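# Chapter 6: Where to Put the Camera

Grippers get the glory, but the camera usually loses you the trial. Deepika Chettiar ran 78 picks on the Rarkano arm with the lens set low, and spent most of them admiring the colour of a basket. 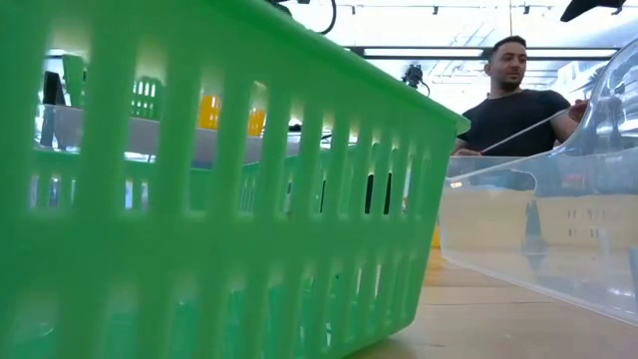
## 6.1 Seeing past the green

A slatted wall close to the lens hides plenty and tints the rest. Clear bins bring reflections instead - a different way to be wrong. We'll start by comparing two mounting heights.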